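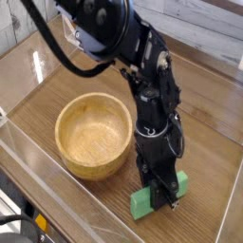 Hi all, time for my spring update on the Brellitz population history grant. It's been a good stretch, so bear with me if I run on a bit!

The Akpalu parish registers are finally all transcribed. That's 1256 household entries, and yes, I did the last batch at two in the morning (never again). What they show is a valley that emptied out slowly. Births drop off first, then the young adults start leaving for the mill at Andenik, and a generation later there are whole lanes with only grandparents listed. I had expected the fever years to be the big story. They hurt, no question, but 17 households vanish from the books in the worst of them, and most of those names turn up again downriver.

The Stiltik side is slower. The tax rolls have an eight-year gap and the handwriting is awful – I've been guessing at half the surnames and flagging every guess. I'd like to push that chapter to December if you're okay with it.

Money: travel is nearly spent, scanning is under budget by $100, and I'd love to move that over to cover one more trip to the Andenik archive. They only open mornings, so it'll take two days.

Next up is matching the leavers to the mill pay books. The draft maps are in the shared folder, but ignore the colors for now, I'm still fixing the key.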